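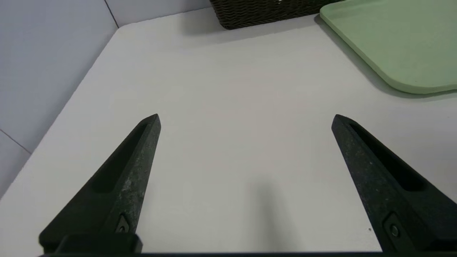

**这次到底招人来干什么?**

来收拾桌子。把零零碎碎的小东西放进篮子、摆上托盘,再跟我聊聊你为什么这么放。

大家好,我是 Mehrangiz Sharifi,在 Nesville 做一个关于"桌面收纳习惯"的小项目,名字叫 Mabula。我自己是那种桌上永远堆着三个杯子的人,所以特别想知道别人是怎么收的!有人一定要按颜色分,有人按"吃的和不吃的"分,还有人(比如我妈)看见篮子就往里塞,塞满为止。这些我都想看,越日常越好。

## 现场是什么样子

东西都很普通,就是家里随手能摸到的那些:水瓶、毛巾、杯子、笔,还有一些小摆件。白色的桌子,桌上放托盘和编织篮,你坐着站着都行。
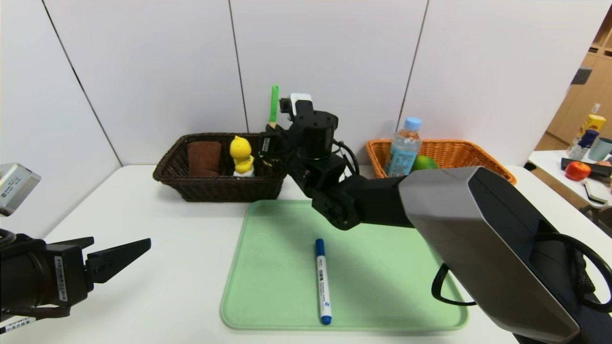

*桌上的浅薄荷绿托盘和马克笔,后面是深棕色和橙色的编织篮*

那只黄色的鸭子我个人非常喜欢,请大家善待它。它该跟毛巾放一起,还是该单独待着,我和同事 Davoud Shahbazi 已经争了好几轮了。他觉得摆件和布类混放等于没收拾,我觉得毛巾垫着挺好的呀,软软的。你来了可以投我一票(开玩笑的,按你自己的习惯来)。

## 具体怎么做

一次活动 90 分钟,中间有休息,茶水点心管够。大概的流程:

- 先随便聊聊你家里的桌子、抽屉、玄关,不用提前准备,也不用发照片
- 我把一堆东西放到桌上,你按自己的习惯收进篮子和托盘
- 换一种要求再收一遍,比如"明天早上要赶着出门",或者"晚上有客人来"
- 最后坐下来说说哪里顺手、哪里别扭,篮子是不是太深,托盘是不是太小

收得慢没关系,收到一半反悔全倒出来重来也没关系。我们不打分,也不比谁更整齐。

## 我想找这样的人

年满十八岁,中文能聊天就行,不需要任何收纳或者家政的经验。特别欢迎和室友合住的朋友、家里有小孩的朋友,还有左撇子!左撇子上一轮来得太少了,我一直惦记着。如果你是专业整理师,也可以来,但请在邮件里说一声,我会把你排到另外一组。

对编织材料过敏的朋友先别报,篮子要一直用手碰。

## 报酬和时间

每次 1000 元,当天结束就转给你,交通费另外报销,票据拍张照发我就可以。这一轮一共 9 个名额,先聊先定。活动从二月开始,白天和傍晚都有场次,你挑方便的。临时来不了请早点告诉我,我好把位置让给排队的人。

地点在 Callton 楼里,进门右手边的电梯上 5 楼,出来找贴着 Mabula 字样的门。楼下停车位比较紧张,骑车来会舒服很多。

## 怎么报名

给我写封邮件,标题写"收桌子",正文里告诉我:

1. 怎么称呼你
2. 哪些时间段方便
3. 你家桌上现在放着的、最不该放在那儿的一样东西

第三条请认真写,我每封都看!上一轮有人写的是一只冬靴,我笑了一整天,也顺便把他排进了第一场。

收到之后我会给你打个短电话,确认时间,再把同意书发给你,签字之前有什么想问的尽管问。不想接电话的话也可以写在邮件里,咱们文字聊。想跟朋友一起报名也行,不过收桌子的时候要分开做,做完再一起吃点心。

如果我没及时回,找 Davoud 也一样,他回邮件比我快,就是字数比较少。

Mehrangiz
29/10/2025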